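# Sumby Youth Basketball League: Frequently Asked Questions

## Registration and teams

**Who may register?**
Players in grades three through eight who live in Sumby or Pastcombe. Players from Fidstead may register when their own town does not field a team in the same grade.

**What does a season cost?**
The fee is $80 per player and covers the uniform, gym rental and officials. A reduced fee is available on written request to Jana Petersen at the league office.

**How are teams formed?**
Each player attends one evaluation session. Coaches then select rosters of no more than 9 players. Requests to play with a friend are recorded but cannot be guaranteed.

## Games and timeouts

**How long is a game?**
Games consist of four eight-minute quarters with a running clock. The clock stops on every whistle during the final two minutes of the fourth quarter only.

**How many timeouts does each team receive?**
Each team receives 3 per game. Unused timeouts do not carry into overtime, where one additional timeout is granted.

**Is full-court pressure allowed?**
In grades three and four, no. In grades five and six it is permitted in the fourth quarter – unless the pressing team leads by 15 points or more. Grades seven and eight may press at any time, subject to the same limit.

**Must every player take part?**
Yes. Each player who is present and able must play at least two full quarters. The scorer's table keeps the record, and coaches should raise any discrepancy before the next quarter begins.

## Conduct and scheduling

**May a parent speak to the officials?**
No. Concerns go to the head coach, who may submit a written report to Rainer Ehlers, the officiating coordinator.

**What happens if a game is postponed?**
Postponed games are rescheduled by the league office, normally in February. A team that declines two proposed times forfeits the game.

**Where are playoff games held?**
All playoff games are held at the Hajdu gymnasium. Doors open at 8:30 a.m.

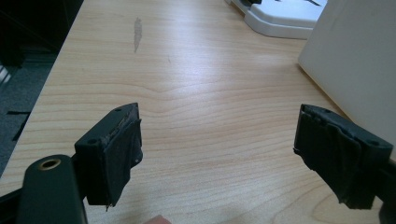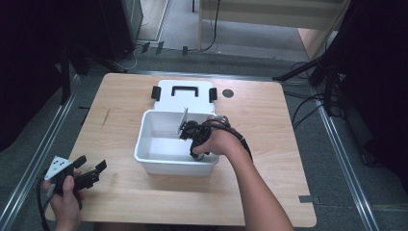

Signe Norðdahl has asked whether the two-quarter rule still applies when a player arrives after tip-off, as her daughter's team had this situation twice last season and the two head coaches read the rule differently. A player who arrives during the first quarter is covered by the full rule. A player who arrives later must play at least one full quarter.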